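Sorting and Storing Large Interlocking Blocks by Color: Frequently Asked Questions

Published 2018-06-24 by the Kerkby Toy Library equipment desk
Last updated: August, same year (cleaning section revised)

This FAQ covers the large, chunky interlocking blocks held by the toy library and lent out in color-sorted bins. It is written for playroom staff and for families who borrow sets. It does not cover the small-format bricks, which are stored in compartment cases and have their own sheet.

What counts as a large block?

Any block with studs wide enough for a toddler to grip singly. Our stock has three common footprints: the square block with four studs, the rectangular block with six or eight, and the flat plate. Mixed makes are accepted if they couple without force. A block that needs pressing with the heel of the hand goes in the reject box.

How many blocks does the library hold?

The count at the last full inventory was 1,309. Of these, 354 were out on loan and 39 were withdrawn for damage. Withdrawn blocks remain in the inventory until they are disposed of.

Why sort by color and not by size?

We tried both. Size sorting makes building faster for older children, who know which piece they want. Color sorting is quicker to put away, and putting away is where most of the staff time goes. A three-year-old can do it with little instruction. Size sorting also requires a decision on every odd piece (arches, slopes, wheeled bases), and different people decide differently.

What bins should I use?

Open, rigid plastic bins with rounded corners and a thick rim. The rim matters more than the wall thickness, as it takes the load when the bin is lifted by one side. Avoid bins with ribbed floors, which trap grit. The Dralex shallow bin is our usual purchase. The Mulcahy tub is deeper and suits bulk storage, but children cannot see the bottom layer and tend to tip the whole tub out.

Should the bin match the color of the blocks?

A close match helps but is not required. Blue blocks can go in any bin in the blue or teal range. Yellow in yellow is the easiest pairing to learn. For red we have no matching bin in the current size and use a neutral one. Keep the pairing fixed once chosen. Changing it midway through a term produced more missorted pieces than any other change we have made.
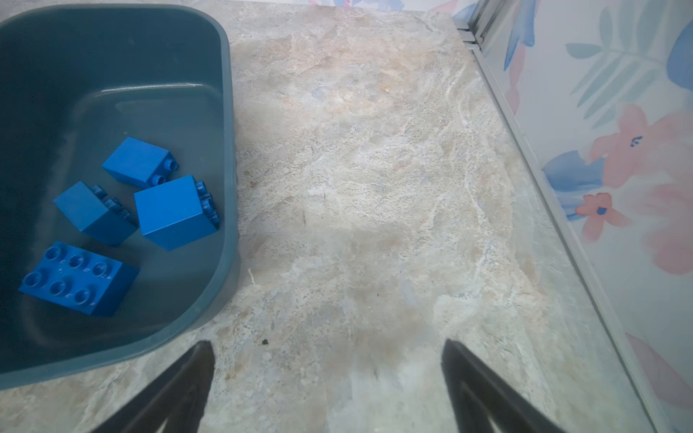 How full should a bin be?

For a sorting activity, start with very few blocks per bin, so that the floor of the bin remains visible and each piece can be lifted out without moving the others. For free building, fill to two-thirds of the wall height. For shelf storage, fill to just below the rim. Do not heap. Heaped bins do not stack, and the top layer ends up behind the shelving.

Do blocks need to be separated before they go back?

Yes. Coupled blocks should be pulled apart before sorting. Stacks left coupled for several weeks can become stiff, and pairs of different colors cannot be placed correctly in any bin. Pull straight along the axis of the studs. Twisting wears the inner tubes and loosens the grip.

Do blocks have to be laid studs up?

No. Blocks dropped loosely into a bin will settle on whichever face they land on. Studs-up packing is needed only for the travel cases, where the lid will not close otherwise.

How do I set out a sorting table?

Use a smooth, hard, light-colored surface. Place the bins in a single row toward the back, with a gap between them, and leave the front of the surface clear for loose blocks. The row should be within reach of the person sorting. A patterned wall or screen behind the table is acceptable. A strongly patterned table surface is less suitable, as small debris is harder to see against it.
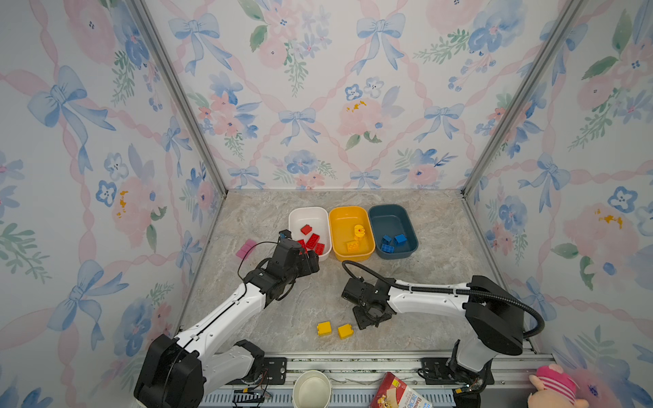 Three colors is the recommended starting number. With two, children often sort by elimination and do not attend to the color itself. With four or more, the row becomes too long for one person to reach both ends. Red in white, yellow in yellow and blue in dark teal is a workable set, and a pair of yellow blocks left on the surface in front of the row gives a clear first task, as the matching bin is the easiest of the three to identify. Further loose blocks can be added once those have been placed.

What do I do with pink, orange and other in-between colors?

There are two accepted methods. The first is to assign each in-between color to its nearest main color and write this on the shelf card. The second is to leave it beside the bins as an unsorted piece and collect it at the end. We use the second method for activities and the first for storage. On our shelf card, pink goes with red, orange goes with red, and lime goes with green.

How should the blocks be cleaned?

Wash in warm water with dish soap, using a soft brush around the studs and inside the tubes. Rinse, shake out, and dry with the open side down on a towel for at least 12 hours. Water held inside the tubes is the usual cause of odor in closed tubs. Do not use a dishwasher for blocks of unknown make. Several withdrawn pieces in our stock were warped this way.

How often?

After every loan return, and every two weeks for blocks in daily playroom use. Wipe the bins at the same time. The inside corners collect crumbs and lint.

The blocks have scuffs and pale marks. Are they still usable?

Surface scuffs and whitish rub marks are normal wear and do not affect coupling. They show most on dark and saturated colors. Withdraw a block if it has a crack, a sharp edge, a missing piece of stud, or tooth marks deep enough to catch a fingernail.

Can I mark blocks so that they come back to the right set?

Mark the bin, not the blocks. Adhesive labels peel in the wash and permanent marker transfers to neighboring pieces. If a block must be marked, put a small dot of enamel paint inside the tube.

How are returned sets checked?

By count per color. Staff tip each bin onto the table, count back in, and compare with the loan card. Weighing was tested at the Husbridge branch and dropped, as blocks of different makes vary too much in wall thickness.

What if a block is missing?

Report it on the return slip. There is no charge for the first two blocks per loan. Check under sofa cushions and inside shoes before filing the slip.

Reader comments (3)

blockshelf_mum: We did the row of bins with my son and he wouldn't accept that green goes anywhere except a green bin. Ended up buying a green bin. Otherwise fine.

T.R.: Is the 12 hour drying time for summer or winter? In our basement they were still damp inside the tubes the next evening.

Reply from equipment desk: It is a minimum for a heated room. In an unheated room allow a full day and turn the larger blocks once.

playgroup_north: The Mulcahy tub point is correct. Ours gets tipped out every single session. We have gone over to the shallow ones and keep the tub for the spare wheels.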